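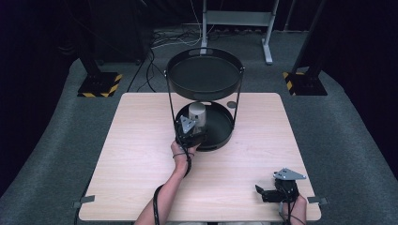
Step 3: Put the cups on the two-tier tray

Start with the lower tray. Lift each cup by its side and bring it in slowly between the rods, so you do not knock the upper tray. A small white cup is easy to lose in a black tray, so place it where you can see it from your chair. Keep the upper tray for sweets.
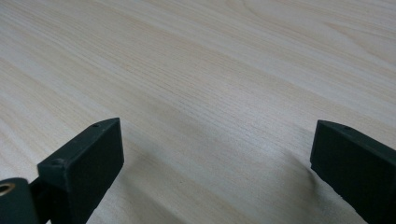

Wiping the table comes last. I use a soft cotton cloth, a little damp, and I dry the surface right after. My friend Yogesh Agarwal wipes in circles, but I prefer straight lines. On a pale top like this one, the grain runs straight in the middle and bends into arches farther up, so I follow the straight part first and then go over the arches with a dry corner of the cloth. Wait 3 minutes before you put the tray back.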